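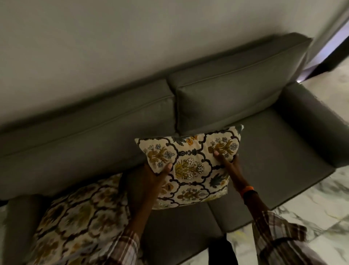
Hard rubbish pickup back on in Larkstead from November, fee scrapped

Larkstead residents will get their kerbside hard rubbish collection back in November, after council voted on Monday night to drop the $29 booking fee and bring back two free pickups a year.

Sofas, mattresses, whitegoods, bed frames, all in. Tyres, paint and building waste still out. Same as before.

The fee came in last winter and went down badly. Bookings fell, dumping went up, mostly along Tolport Road and behind the footy oval. Council crews cleared more than 3,000 dumped items in the twelve months to June, according to the report tabled at the meeting. Couches and matresses topped the list.

Cr Mitali Abeysekara, who moved the motion, said the fee had cost more than it raised.

"We were charging people to do the right thing and then paying a crew to go and pick it up out of the creek anyway," she said. "Renters cop it worst. You move out on a Friday, the couch won't fit in the new place, you haven't got a ute. What are you supposed to do with it?"

Vote was 4 to 3. Those against wanted to wait for the new waste contract.

Demyd Marchuk runs the op shop on Ellden Street and was in the gallery. Happy with the result, mostly. He's been finding furniture at the roller door most Sunday mornings, some of it decent, a lot of it rained on.

"Once it's been wet we can't sell it, and then it's our tip bill," he said. "If it's good, ring us first. We'll come and get it. Just don't leave it out the front overnight."

The shop picks up free inside Larkstead and Ellden. Lounges need to be clean with no rips. No sofa beds at the moment, they've got too many.

How it'll work: book online or ring the council, get a date, put your stuff out no earlier than the night before. Limit of two cubic metres per pickup, which is a three seater and a few bits. Units and flats can book as a block but the body corporate has to do it. Fridge doors off please.

Bookings open 10 October. Anyone who's paid the fee for a pickup that hasn't happend yet gets it back automatically, though council says allow a few weeks.

Tolport residents aren't covered, they're on the shire's service and that hasn't changed. The Tolport tip still takes household furniture at the usual gate price, closed Tuesdays.

A second motion, for cameras at the oval car park, was put off to the next meeting. More on that when we have it.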